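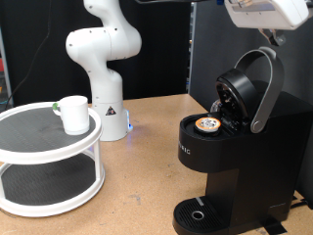 20 de julio de 2025. Cuaderno de taller, radiadores del edificio Trulstead

Sigo con la válvula del 2.º piso. El casero, señor Visser, sostiene que el radiador calienta «de forma intermitente». Lo desmonté: el vástago lleva agarrotado desde febrero, según Olga, que es quien pasó el frío. La intermitencia debe de ser la del casero contestando al teléfono.

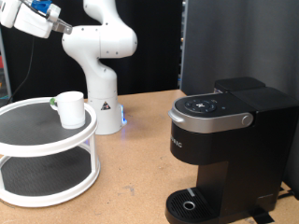
Brazo blanco y estante giratorio de dos niveles.

Pendiente:

1. Pedir 36 juntas a Drurnus. Nestor pidió 2 la última vez, en un arrebato de optimismo. 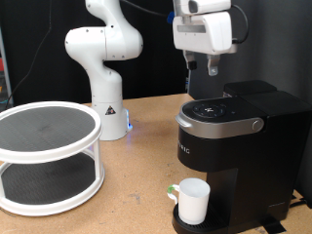 2. Repetir la prueba de presión con el manómetro de Pieter. El mío marca lo mismo conectado que en el cajón.

3. Contestar a la carta de Visser. Nos ofrece 589 euros por toda la reparación y adjunta otra factura, de 2000, por el rótulo nuevo del portal: «Trulstead, viviendas con calidez».

El vástago salió con aceite y paciencia, sobre todo aceite. Lo dejo en la bandeja con su etiqueta, y 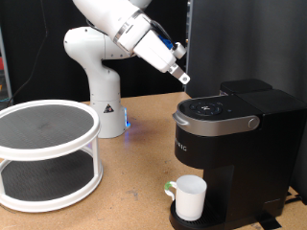
si alguien vuelve a usarlo de pisapapeles, que al menos no le quite la etiqueta. Annelies tiene la llave del sótano. Falta purgar la columna.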